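Plokemton Water Notes
2 April 2024

1/ The new hardness figures for the Plokemton supply zone are out. Short thread on what they mean for kettles, boilers and washing powder, as the leaflet leaves most of it out.

2/ Hardness is the calcium and magnesium dissolved in the water, given as mg/l of calcium carbonate. The zone was fed from the Grudier boreholes until last July. It now takes a blend of Grudier and Reinholz water.

3/ Grudier is chalk water and hard. Reinholz is an upland reservoir and soft, at 74 mg/l. What comes out of your tap depends on the blend, and the blend changes with demand.

4/ The leaflet gives one yearly average for the whole zone. Streets near the Grudier main will sit above it for most of the year. If you are setting a dishwasher, use a test strip on your own tap. 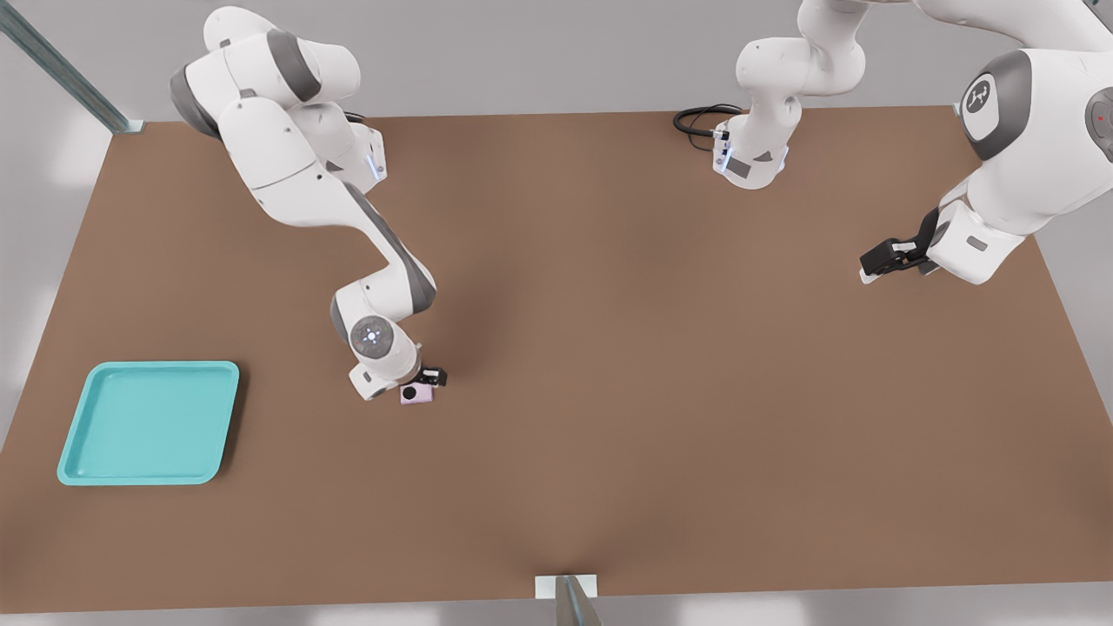 5/ Units. Dishwasher manuals often use German degrees. One German degree is 17.8 mg/l, so Reinholz water on its own would be just over four. Some manuals use French degrees, where one degree is 10 mg/l. Check which before you touch the dial.

6/ Scale forms when water is heated, because the bicarbonate breaks down and calcium carbonate drops out. A cold tap feeding a garden hose will scale very slowly. A hot cylinder kept at 60 degrees will scale much faster.

7/ Several replies last time asked about the Purent jug filter. A jug of this type swaps part of the calcium for hydrogen or sodium, and the cartridge has a fixed capacity. Harder water uses it up sooner — go by litres and hardness, not by the month on the lid.

8/ Descaling: 50 g of citric acid in a litre of warm water, leave for half an hour, rinse twice. Do not boil it. Hot, strong citric acid can leave calcium citrate behind, which is harder to shift than the scale.

9/ Zone map and blend table are on the supplier's site under water quality. Search by postcode, then open the full report. The summary page still shows the old Grudier-only values.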